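Daldale Test Kitchen
End Effector Comparison: Pre-Run Safety Checklist with Comments

Applies to: full-size robot, right arm, multi-fingered hand (Jaltine) and two-finger gripper (Fasgate)
Completed by: Ningsih Liem
Reviewed by: Morag Nisbet
Round: June, second hand change

Mark each item Pass, Hold or N/A. An item on Hold must be cleared by the reviewer before the arm is powered.

1. Emergency stop

1.1 Wired stop tested from the operator position. Pass.
1.2 Wireless stop tested from the far end of the room. Pass.
Comment: Response was the same with both end effectors fitted. The wireless unit is to be charged overnight.

2. Wrist mount and end effector

2.1 Mounting screws tightened and marked. Pass.
2.2 Payload and center of mass updated in the controller after the change. Hold, then Pass.
Comment: The controller still carried the Fasgate values when the Jaltine hand was mounted. Z. Navickas entered the correct values and restarted the controller. This step was also missed in the first round and should be moved ahead of 2.1 on the next issue of this form.
2.3 Finger covers free of cuts. Pass.
2.4 Cycle count recorded. Pass.
Comment: 2,000 open-and-close cycles on the Jaltine hand. No finger has required adjustment.

3. Controller limits

3.1 Arm speed set to the reduced level for shared rooms. Pass.
3.2 Grip force limit set for cups and plates. Pass.
Comment: The two end effectors do not use the same force scale. Operators are to read the limit from the Goh conversion sheet - not from the previous run.
3.3 Collision stop tested with foam block. Pass.

4. Work area

4.1 Drawer runs freely and stays open without support. Pass.
4.2 Cables on the floor routed clear of the feet and of the operator's path. Hold.
Comment: Cables cross the gray carpet to the right of the counter. Cover strips are to be laid before the next session.
4.3 Wiring near the reach of the hand secured. Hold.
Comment: Yellow and green wires hang from the underside of the countertop, next to the working area of the fingers. The wide finger spread of the Jaltine hand makes this a greater concern than it was with the gripper. Q. Yeoh is to confirm what the wires serve and have them tied back. 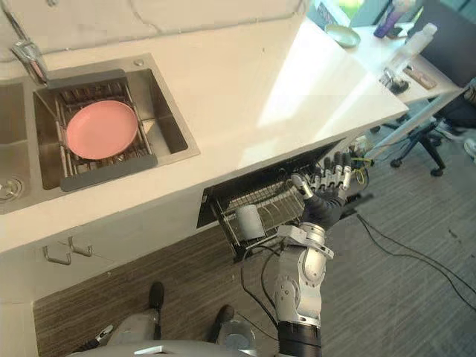
Item 4.3: right hand at the open drawer rack, with the hanging wires just beyond the fingers.

4.4 Persons in the room informed and standing outside the arm's reach. Pass.

5. Comparison record

5.1 Same cup, plate and rack used for both end effectors. Pass.
5.2 Attempts logged. Pass.
Comment: 61 attempts logged in total. Of these, 9 were ended by the operator and 2 by the collision stop. Z. Arriaga will list the ended attempts separately for each end effector.

Result: Hold. Items 4.2 and 4.3 remain open. The arm is not to be powered at the counter until both have been signed by M. Nisbet.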